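10/03/2024, glass bench

Spent most of today on the coloured cups and I'm very taken with them! The blue and amber ones came over from Britau in one crate (job 242 on the label, if anyone needs to chase it) and the clear ones we already had from the Jirna order. I'd been dreading mixing the three because the clear ones vanish against everything, but on the pale wood they show up better than I'd hoped – it's the acrylic sheet where you have to squint a bit.

Gillespie Dalgleish thinks we should sort by colour before anything else and worry about size later. I was all for size first (one of the blues is narrower than its mates and it bothers me), but I gave in over tea. So blue together at the top, then amber, then clear, with a few strays left out towards the edges of the table.

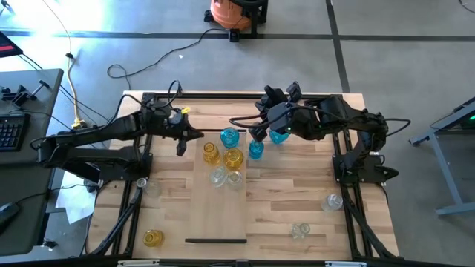 ## Bits to sort out

- The acrylic marks if you so much as look at it. Soft cloth only, please, and not the blue roll!
- Amber cup down in the bottom left corner wants bringing in with the other two.
- Same for the outlying clears. I keep catching the ones on the right with my sleeve.
- Floor needs a go with the orange vac, I had the packing straw everywhere this morning.
- Ring Rutherford about more of the amber. They quoted 18 days last time, which felt like forever.

Crate is under the stairs with the dividers still in it, so don't bin those. Will try size order tomorrow if Gillespie's over at Grokembridge.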